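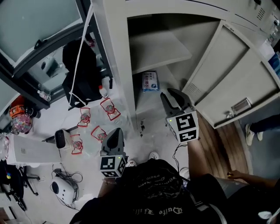

Kornél Balogh wrote to us that the response box was the one part of his scanner setup he stopped thinking about after the first session, and that his subjects found the buttons by touch without any coaching.

Home Products Response Devices Software Support Contact

Dindlow Response Box, two-hand model

The Dindlow is a button box for behavioral and brain imaging studies. It records choices and reaction times while a subject lies in the scanner or sits at a desk. Each hand gets its own pad, and the pads connect to one interface unit in the control room. Labs use it for judgment tasks, blame and punishment ratings, economic games and simple attention tests.
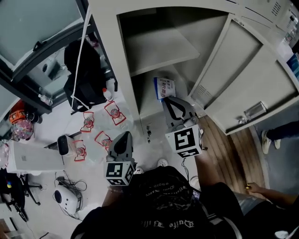
The interface unit sends a time stamp with every press and passes scanner triggers to the task computer. It works with Studarico task software out of the box, and with most other packages through a keyboard mode. Keep the unit outside the magnet room. Between studies it can go into a metal cabinet with a shelf and a vented door like this one, with the cables coiled beside it - not wrapped around the pads.

Pads and cables

Pads are sold in pairs. The standard cable reaches up to 430 inches, and a longer one can be ordered from Valentini. Order number for the pair is 1309. The desk version, for use outside the scanner only, is 1329.
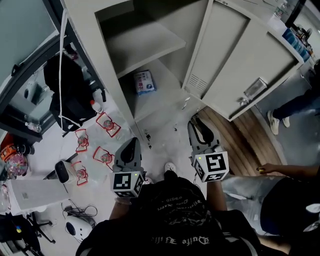
Each set comes with 2 spare button caps and a printed cleaning card. Wipe the pads after every subject and let them dry before the next one. Small parts get lost easily in shared rooms, and a packet left on the lower level of an open locker, like the white one with blue printing, is easier to find if the study name is written on it. Replacement caps ship from Trustholm. The box firmware was last updated in September - check the version on the back label before asking for support.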